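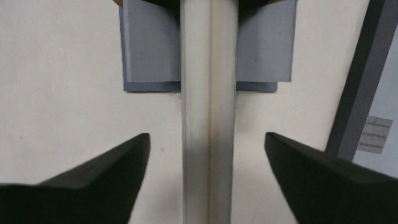
Our question for the term was whether a robot can do the boring two-handed jobs yet. Carrying a roller to its stand, hanging a towel bar, changing the roll on a wrapping table in a shop. One-handed picking has been done by every group before us so we skipped it. Everything is in simulation, two arms, one roller, one stand. Simple job for a person, maybe four seconds. For the arms the hard part starts before any lifting, when the open fingers come up on each side of the rod with a gap left and right and have to stay like that until both hands are ready. Close one side early and the whole roller turns.

Group: Constanza Tapia (control), Lenni Valtonen (scene and objects), King-fai Cheung (data, writing). Supervisor Teemu Keskinen. Report handed in 12/01/2021.

Background

We wanted a task somebody would really pay for. Fulgencio Lozano runs the wrapping counter at Rivadeneyra, a fabric and gift store, and let us watch for an afternoon. Staff there swap rolls all day. Lift with both hands, drop the rod into the holders, done, usually while talking to a customer. He said he'd take a machine for it tomorow if it didn't need a person standing next to it. We kept that as our test: no person standing next to it.

Method

Controller is called Pikach, our own code, on top of the lab's planner Stalora. Each arm gets its own grasp target on the rod, then the two are locked together as one motion. We logged 2,038 short motion segments to tune the approach speed and the closing force. Took most of the term. First version closed on a timer, which was a bad idea. Second version waits until both sides report contact.
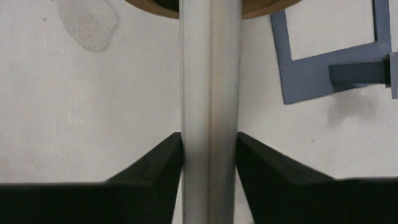 Contact on a smooth rod is its own problem. Push too lightly and it slides lengthwise when the arms lift, push too hard and the two arms start fighting each other through the roller. We ended up with a middle value found by hand – not proud of that. Constanza thinks it should be learned. Probably right, no time left.

The lift is slow on purpose. Both wrists go up at the same rate and the planner checks the tilt the whole way. If tilt gets over the limit, everything stops and the run counts as failed.

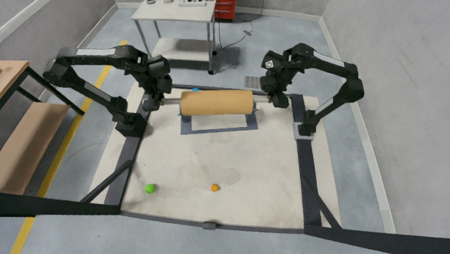

Fig. 3. Both arms holding the roller by the rod ends, tape outline on the mat underneath.

Results

19 full runs in the final set. 11 ended with the rod seated on both sides. 5 ended with one side in and the other side out. The rest stopped on the tilt check during the lift. We didn't rerun anything to get nicer numbers.

Placing was worse than lifting, which we did not expect. The stand sits at an angle on the table so the arms can't just come straight down, they have to turn the roller in the air first and then lower it. Small error in the turn = one end misses its cradle.

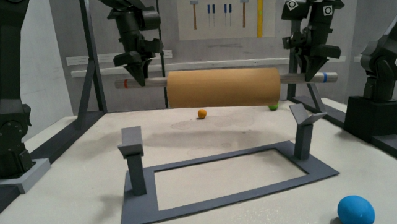
Fig. 4. Roller in the air over the stand, cradles still empty.

Loose balls were left on the table as clutter. The planner ignores them completely. In a store that would be scissors and tape and somebodys coffee, so this needs fixing before anything else does.

Discussion

Can it do the chore? In simulation, a bit more than half the time, slowly. Fulgencio's rule fails, someone would have to stand there. Also our roller never changes weight, and a real roll gets lighter as it's used up. We did try to get hours on the lab's real pair of arms (Brusen, second floor) but they were booked through December.

Next group should start with the turn before placing. Code and logs are in the course folder, ask Lenni for access. The readme is out of date, the config file is the one to trust.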